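Counting the Copies
How the text of an ancient letter is rebuilt from manuscripts that disagree

No original of any New Testament book is known to survive. What readers have is a printed text assembled from later copies, and the copies differ. Deciding between them is slow work with its own rules, and it is seldom explained outside a seminary.

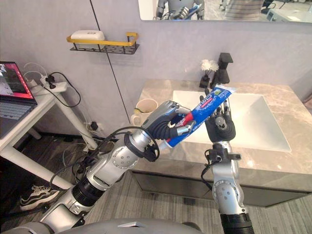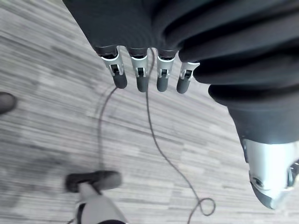 What counts as a variant

A variant is any place where two or more copies do not read the same. Most are matters of spelling. Greek scribes often wrote by sound, and several vowels had come to be pronounced alike. Word order accounts for many more. Greek marks the role of a noun by its ending, so "Christ Jesus" and "Jesus Christ" can trade places with no loss of sense.

A smaller group affects translation. Romans 5:1 is the usual case. One long vowel gives "let us have peace with God" and the matching short vowel gives "we have peace with God." Both readings have early support.

Weighing the witnesses

A study group at Carnden has spent four years comparing printed editions of the shorter letters. Its working list, called the Fendow list, now holds 175 places where the editions differ in more than spelling. The group sorts each one by the age of the copies, by their spread across regions, and by which reading best explains the others.

The last test carries the most weight. Scribes tended to smooth rough grammar and to bring parallel passages into line, so the harder reading is often preferred. The rule has limits. A reading can be hard simply because a tired copyist skipped a line.

Of the 175 entries, 32 would change an English sentence in a way a reader might notice. The group has left seven of them undecided.

Reading the footnotes

Most study Bibles print notes such as "some manuscripts read" or "other ancient authorities add." The notes rarely say how many copies are meant, or how old they are. A reader who wants that detail needs a critical edition, where the evidence is listed at the foot of each page in abbreviated form. The list of symbols is normally in the introduction and should be read first.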